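Keeping the Folding Station in Service: A Conversation with the Lead Technician at Vemesham

The garment folding station at the Vemesham laboratory in Turkstead has been in regular use for 7 months. Its lead technician is responsible for the hand-held grippers, the framework and the cabling. She met with us in March to discuss how the station is maintained between sessions.

Her day begins at 7 in the morning, before the operators arrive. "I open and close each gripper 40 times and listen," she said. "If one jaw drags, I can hear it before I can see it." The two grippers are treated as a pair. When one is withdrawn for repair, the other is withdrawn with it, and both are calibrated again before they return to the table.

The jaws receive the most attention. The pads are replaced after 2000 cycles, a figure the laboratory adopted on the advice of Renaud, which supplies the parts. The technician noted that the first set was left in place much longer. "We thought the operators were getting careless with collars," she said. "The pads had gone smooth. We changed them and the complaints stopped."

Replacement takes around 40 minutes for the pair. The screws are tightened by hand, and the opening width is then checked against a gauge block made by Vollier. Each result is entered in the station log, together with the initials of the person who did the work.

Asked which fault returns most often, she answered without hesitation. "Cables. The motor has never failed. The connector behind it has failed twice." She now requires that cables be unplugged by the connector body and laid out fresh at the start of each shift - a rule that was resisted at first and is now followed by all operators.

The last step before a station is released is a trial on a real garment, performed by the technician herself. She prefers long sleeves, as they require both hands to travel the full width of the work surface. A white shirt with a cartoon chick on the front is spread on the lavender-gray board, and one gripper is brought toward the collar while the other stays low, near the print. "A collar bunches up, and a cuff lies nearly flat," she said. "If the jaws can manage both, I sign the sheet." She also watches where the two cables run during the trial, one to the left and one to the right, and stops if either one pulls at the hand. A station that does not pass goes back to the bench, and the morning session is moved to the afternoon.

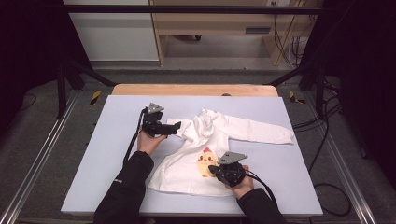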